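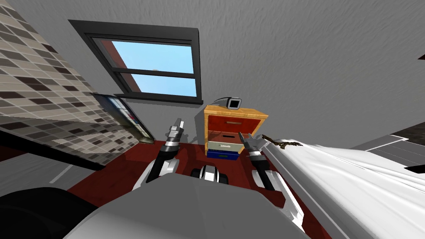

Ticket n° 393 – Chaudière Zikero, plus d'eau chaude à l'étage
Ouvert le 13 mars 2024
Statut : résolu (enfin, je croise les doigts)

Bonjour à toute l'équipe Trusico,

Je vous écris ici parce que la ligne téléphonique me fait écouter la même petite musique depuis 20 minutes et que je commence à la fredonner. Voilà mon souci : l'eau chaude arrive très bien dans la cuisine, mais à l'étage c'est tiède, puis froid, puis de nouveau tiède. Le chauffage, lui, fonctionne normalement. La chaudière est une Zikero murale posée en septembre par Gulbridge, et elle n'avait jamais fait d'histoires jusqu'ici.

Ce que j'ai déjà essayé :
– éteindre et rallumer la chaudière (évidemment)
– vérifier la pression : 1,4 bar à froid, donc dans la zone verte
– monter la consigne d'eau chaude de 50 à 55 degrés, aucune différence
– ouvrir un seul robinet à la fois, pour voir si c'était une question de débit

Pas de code d'erreur à l'écran, juste la petite flamme qui s'allume, s'éteint au bout de quelques secondes, se rallume… Je peux rester plantée devant pendant un bon moment, c'est presque hypnotique !

Mise à jour 1

Merci pour votre réponse rapide. J'ai nettoyé le filtre d'arrivée d'eau froide comme vous me l'avez demandé. Il y avait un peu de sable gris dedans, une demi-cuillère à café je dirais, mais rien de dramatique. Au passage, la vis du capot est vraiment mal placée, il m'a fallu un tournevis coudé que j'ai dû aller racheter. Après remontage, c'est un peu mieux à la cuisine (le jet est plus franc), et toujours pareil en haut.

Vous me demandiez aussi la longueur du circuit entre la chaudière et la douche. J'ai mesuré avec un mètre ruban en suivant les tuyaux, et je trouve 19 mètres avec les détours. Oui, je sais, c'est long. La maison a été agrandie par bouts et la plomberie a suivi comme elle a pu.
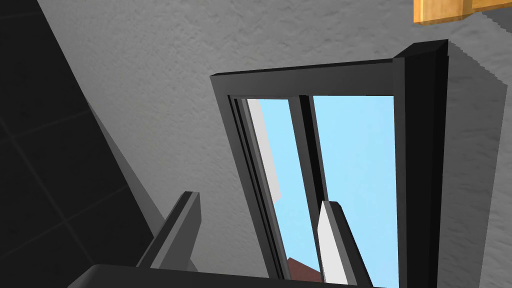
Mise à jour 2

Bon, j'ai du nouveau. J'ai rempli un seau à la douche, montre en main, et le débit est ridicule : 2 litres et des poussières à la minute, alors que la notice Zikero demande 2,5 au minimum pour que le brûleur reste allumé. Du coup je comprends mieux la flamme qui fait du yoyo. Mon pommeau est un modèle économique Whitcombe, acheté en promo cet hiver, et maintenant que j'y pense, les douches tièdes ont commencé à peu près à cette époque. J'étais tellement contente de mon achat que je ne l'ai pas soupçonné une seconde.

J'ai dévissé le pommeau et refait le test avec le flexible nu : plus de 6 litres à la minute, et de l'eau bien chaude qui ne faiblit pas. J'ai laissé couler cinq minutes pour être sûre (désolée pour la planète).

Mise à jour 3

Ancien pommeau remonté, celui avec la trace de calcaire que je voulais jeter. Trois douches de suite sans incident, et la flamme reste allumée tout du long. Reste le lavabo, qui refroidit encore quand je l'ouvre à peine. D'après votre technicien c'est la même cause, il faut ouvrir plus grand. J'ai aussi remis la consigne à 50.

Deux questions avant de fermer :
– est-ce que le débit de déclenchement se règle quelque part dans le menu installateur, ou est-ce que c'est figé ?
– faut-il nettoyer le filtre tous les ans, ou seulement quand ça baisse ?

Si le réglage existe, je préfère que ce soit Gulbridge qui s'en occupe à l'entretien, j'ai vu qu'on pouvait tout dérégler dans ce menu. Vous pouvez répondre directement ici, je reçois bien les notifications.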